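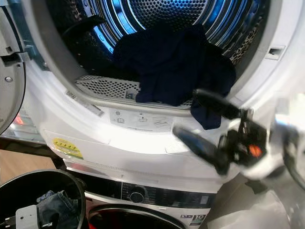 Dark blue one in the dryer

Saturday, April 21, 2018

Rendered most of the day. The snow loop for Prullent is 14 seconds long now and the last frame finally meets the first. The trouble was two flakes near the left side that jumped at the seam. I moved their start points and ran it again.

Exported it with the alpha channel and also on plain black, as buyers ask for both. The black version went up fine. The alpha file stalled twice during upload, so I left it for the evening and it went through after dinner.

Sales page says 2,295 downloads since January. Most are still the gold dust clip, which I made in one afternoon and don't much like.
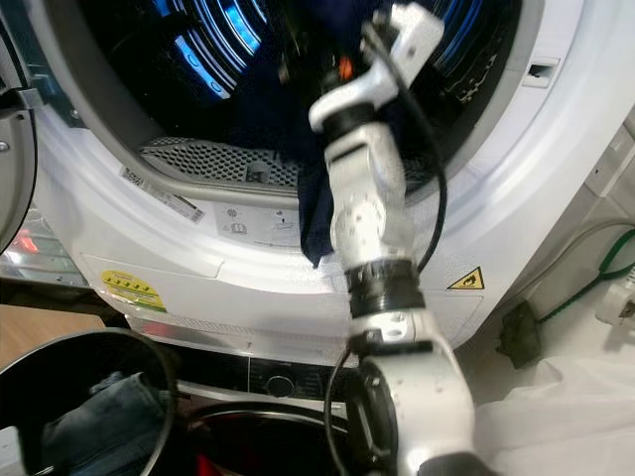
Tomorrow

Start the falling leaves set. Bruturov wants them slower than the last batch, with no motion blur. Rename the old Inarus folders before the drive fills up. Keywords for the snow loop still need doing.

Filed under: Diary, Motion Backgrounds
Contact | © 2018 | Back to top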